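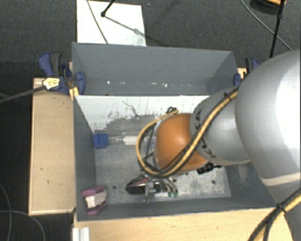
Skutine two-compartment bin – review

I bought the Skutine in the grey to replace a set of stacking trays that never stayed where I put them. It cost 44 pounds from Tollari, with free delivery, and has been on my bench since last October.

It is an open-topped bin with a divider across it, giving you two compartments. There is no lid and Skutine doesn't sell one. I use the far side for parts waiting to be sorted and the near side for whatever I'm working on. The sloped walls make it easy to slide small fittings up and out with a finger, which was my main complaint about the old trays. Offcuts of tubing and end caps sit in it well enough.

Things I don't like. The grey shows every white speck, so it looks dusty a day after you've wiped it. Fine bits also gather along the bottom edge of the walls and need a brush, as a cloth just pushes them along. If you drop metal parts in all day you will get marks, and dark smudges are slow to shift from anything pale. I gave up on washing-up liquid and now use a citrus cleaner, which gets most of it.

It is also light for its size. Empty, mine slid about whenever I reached in, so I clamp it down. Any small bench clamp will do. Don't overtighten – I put a slight bend in the rim of the first one.

I did look at the Jirninari, which has a thicker rim and costs 54 pounds, but the compartments are shallower and I kept flicking washers over the side when I tried one in the shop. El Khatib do a deeper one as well, too tall for my bench.

Would buy again at this price. Four stars, one off for the cleaning.

Ruairí Ó Briain
September 23, 2025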